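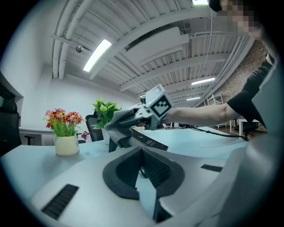
No names except the author if needed. Written by Deseck, demonstration operator and weekend blogger

In December I started a new job, and my mother still asks me what I do there. I tell her that I teach robots with my hands. She thinks it is a joke, so I will try to explain it properly in this post, also for the friends who asked me the same.

My work is to do small tasks of the house and the office while I hold a gripper in each hand. Each gripper has a cube on top with black and white patterns, and the computer uses the patterns to know where my hand is in the room. Later, the recordings are used to train a robot which has the same kind of fingers. The project has the name Collet. I don't write the software, I only make the movements, but I have learned that the movements are a bigger part than I believed.

The first task they gave me was cloth. I thought it would be the easiest one. A cloth has no weight and it cannot break. But when you take it with two stiff fingers, you feel nothing, and you must look all the time to know if you have one layer or two. In my first week I pinched too deep, and the whole cloth came up like a bag. Now I go in low and flat, I close slowly, and I wait a moment before I lift. The waiting is important. If I hurry, the recording shows one mixed movement, and it is hard to say where the grasp ends and the lift begins.

The cables were another thing to learn. When I stretch my arm far over the desk, the cable comes after me and pulls a little on the wrist. I put mine over the same side every time, and before a new task I make one empty movement from end to end to feel if it is free.

After the cloth came the telephone. It is an old style desk telephone with a coiled cord, and I was happy to see it, my aunt in Hilthorpe had one in her hallway. The task is to lift the handset from the base and put it back. With a bare hand you do this without thinking. With the gripper you must choose the place on the handset, and if you choose too near to one end, it turns in the fingers. Then there is the cord. It pulls back softly, more when you go higher, so I learned to lift less than I wanted. My other hand stays open and near, ready to help.

We do 40 repeats of a task and then a break. The plan for the telephone alone is 3000 recordings, shared between all of us, and when I left yesterday evening the counter was on 1043. I try to change something small each time, the angle, the speed, the side from which I come. At the beginning I wanted to make each one perfect and the same, and I was told kindly that this does not help so much.

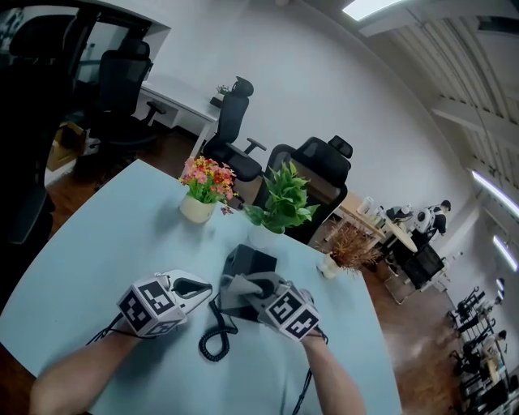
What my hands remember

A strange effect of the job is that I have begun to grip like this at home. I take a cup with the thumb and the flat fingers, and I make the small pause before I lift. My shoulders are tired in the evening, more than my hands, and for this I do 3 stretches at the kitchen door.

Next month we will start with drawers. I have already practiced at home with a pair of salad tongs, and the result was not good, the drawer opened too fast and the spoons went on the floor. I will write again when I have done it with the real grippers.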